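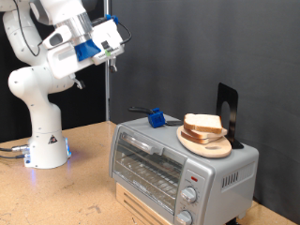
**Ticket 863: toaster oven, Timside kitchen bench**
Raised by: Homa Talebi
Handled by: Parviz Ansari
Status: closed

**Reported**

Oven browns the back of the bread and leaves the front pale. Also the timer knob sometimes sticks just before the end and the oven carries on heating. Happened twice with toast and once with cheese scones, which had to be thrown away. It is the silver one with the glass door, on the slatted wooden stand.

**Parviz, first look**

Unplugged it and left it to cool before touching anything. Crumb tray was full, with a layer of burnt cheese at the back. Emptied, soaked and scrubbed it. Wire rack was in upside down, so it sat too close to the top element at the rear. Turned it over and pushed it fully home.

Checked the side vents. Some fluff in the slots, brushed out with a dry pastry brush. No scorching on the stand or on the table underneath.

Door closes but needs a push for the last bit. There was a lump of something baked on to the left hinge. Scraped it off with a wooden spatula. Closes properly now.

**Test 1**

Four slices of white bread, medium setting, rack in the middle. Back and front much closer, front still slightly lighter. Red light came on and went off as it should.

**Homa**

Thanks, toast is better. Timer stuck again this morning with roughly 2 minutes left. I switched it off at the wall.

**Parviz**

Pulled the timer knob off (it just pulls straight out). Grease and flour packed behind it, and the knob was rubbing on the panel. Cleaned the shaft with a cotton bud and a drop of washing-up liquid on a damp cloth, dried it, put the knob back a hair further out.

Ran the timer from full to zero 6 times with the heat knob turned off. No sticking. The bell rang each time.

**Unnur Nørgaard**

Can we keep the stand? I was going to take it back for the Fudden shelves.

**Parviz**

Please leave it. The oven gets hot underneath and I don't want it straight on the tabletop. Keep the curtain well back from it too, and nothing on top of the oven, including baking paper.

**Test 2**

Tray of scones, then toast straight after. Both even enough. Timer ended on its own both times.

**Still to do**

- Homa to empty the crumb tray on Fridays
- New rack ordered, the old one is bent at one corner
- If the timer sticks again, stop using the oven and reopen this ticket. I won't take the casing off, it would need replacing.

Closed Wed 30 October. PA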